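Explore > Around the House > Why Does the Sink Get Slow?

Filed under: How Stuff Works at Home, Kids 7 to 11
33 comments | 400 shares

Last Friday I brushed my teeth, rinsed, spat (sorry, but we all do it!) and then watched the foamy water just sit there. It went down in the end, only very, very slowly, like it was thinking it over. My brother Arash yelled through the door to ask if I was done, and I yelled back that the sink wasn't done, so I couldn't be either.

So I got curious. What is going on down there? I asked my neighbor Sushil Chaudhary, who has fixed pipes for 17 years, and he was so happy to be asked that he drew me three diagrams on the back of an envelope.

Let's start at the top. The bowl part of a sink is called the basin. It slopes toward the drain on all sides, and that slope matters a lot, because water is lazy. It always wants to go down. Give it a slope and it'll find the hole by itself.

Under the drain there's a pipe, and the pipe does something funny. It goes down, then curves back UP a little, then goes on its way to the wall. Plumbers call this curvy bit a trap. When you turn off the faucet, a little puddle stays behind in the bottom of the curve, and that puddle is like a door made of water. Smelly air from the big pipes can't get past it. Clever, right? I had no idea I'd been living with a water door my whole life.

Now for the yucky part (my favorite part). Everything you wash off yourself goes down that hole: soap, toothpaste, little bits of skin, and hair. Hair is the troublemaker. One hair is so thin it slips in without any fuss. But the inside of a pipe isn't perfectly smooth, and there are edges near the top where a hair can snag. Then another hair tangles around the first one, and soap sticks to them both. Bar soap is extra good at this, especially if your water has lots of minerals in it, because the soap and minerals make a sticky gray gunk called soap scum. Hair plus scum makes a sort of net. The net catches more hair! Pretty soon the water has to squeeze through a tiny gap, and you get a slow sink.

Grown-ups have a few ways of dealing with it, and the one I like best is a long, skinny plastic stick. Lots of them have little teeth along the sides that point backward, like a fish hook does. The stick slides down the drain easily, but on the way back up the teeth grab the hair and drag it along. Sushil says he once pulled out a clump that looked like a drowned mouse. (It was not a mouse. I checked with him twice.) 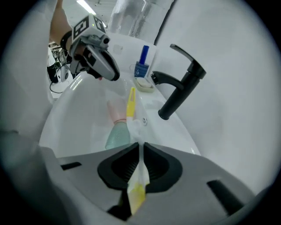
A long yellow-and-white plastic tool at the bathroom sink, with the chrome drain just beside it.

Another trick is to stop the hair before it ever gets in. A strainer is a little thing with holes in it that goes in or over the drain. Water is happy to go through small holes, and hair mostly isn't. You do have to empty it, though. My friend Negin Dehghan has that job at her house and uses a square of toilet paper so she doesn't have to touch anything. I think that's fair.

Want to try something? You need a clear plastic bottle with the bottom cut off (ask a grown-up to do the cutting), some yarn, and a bit of dish soap.

Hold the bottle upside down over a bucket with the cap off. Pour in 2 cups of water and count how many seconds it takes to run out. Now cut some short pieces of yarn, squirt soap on them, and squish them into the neck of the bottle. Pour in the same amount of water and count again. Keep adding yarn until you get a real clog. Then see if you can fish it out with a straw. Now bend a pipe cleaner into a hook and try that. I bet you'll see pretty fast why those sticks have teeth.

One important thing: some people pour strong drain cleaner down a sink. That stuff can burn skin and eyes, so never touch it or play near it, and if you see a bottle of it out, tell a grown-up. Don't poke things down the drain on your own, either. I know of at least one toy dinosaur that never came back.

Sushil's last envelope drawing shows where the water goes after it leaves the house, and there's so much to say about that one that I'm saving it for next time. It has a very long pipe in it.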